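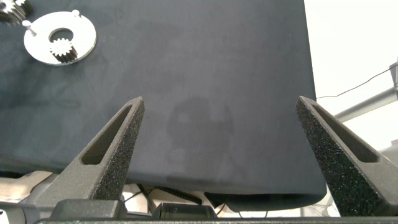 Review: The Boketti Gear Assembly Kit

Reviewed by Ciarán Hayes for the Pritchard Technical Training Center

41 shares | 6 comments

The Boketti Gear Assembly Kit is sold for introductory instruction in mechanical assembly. It contains a white ring-shaped base plate, metal pegs that stand upright from the plate, and a set of metal spur gears that fit over the pegs. The Center bought two kits in June at $173 each and placed them in regular use in the first-year bench course. This review covers the condition of the parts, the quality of the fit, and the suitability of the kit for group teaching.

Construction

The gears are the strongest part of the product. They are small and have a pleasing weight, and the bore of each is finished well enough that it slides over a peg without force. Trainees were asked to seat and remove the same gear repeatedly, and the reviewer found no burrs at the start of the trial or at the end of it. Buyers should expect light marks on the faces. These are cosmetic and did not affect the way the teeth meshed. 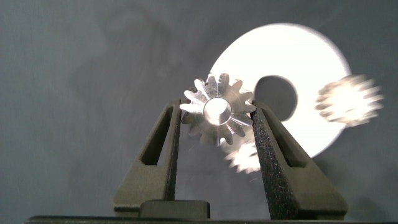
One of the small spur gears, with fine radial lines on its face.

The base plate is plain and flat, with a large central opening. Its white finish makes the gears easy to find, although under strong bench lighting the glare is considerable, and several trainees asked for the lamps to be lowered. The pegs have rounded heads, which help to guide a gear into place. They were firm in both kits on delivery. One peg required tightening after about 30 sessions, and the instructions supplied do not say how this is to be done. A reply from the Boketti service desk arrived two days later and settled the matter.

Use in Class

A first assembly took most trainees 17 minutes, including time spent reading the instruction sheet. The sheet is short and the drawings are small. The Center has prepared its own version in larger type and recommends that other schools do the same.

The work surface deserves some thought. On bare steel benches the small gears slid whenever the plate was moved, and 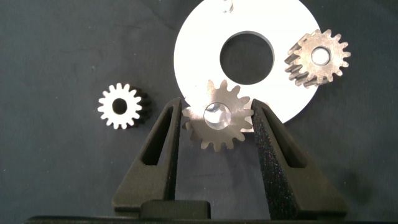 a cloth covering was adopted for all later sessions. Dark cloth is preferred, as pale gears stand out well against it. Lint should be brushed from the teeth before the parts are put away.

Storage is the main weakness. The carton has no compartments, and the gears knock against each other in transit. The competing Daka set comes with a fitted tray but uses plastic gears, which the Center considers less suitable for adult trainees.

Recommendation

The kit is recommended for supervised groups of two or three. Schools should budget for a divided storage box and a bench cloth. Spare pegs are sold separately and can be ordered through Zonix, the regional distributor.

Rating: 4 out of 5

6 comments | Share this review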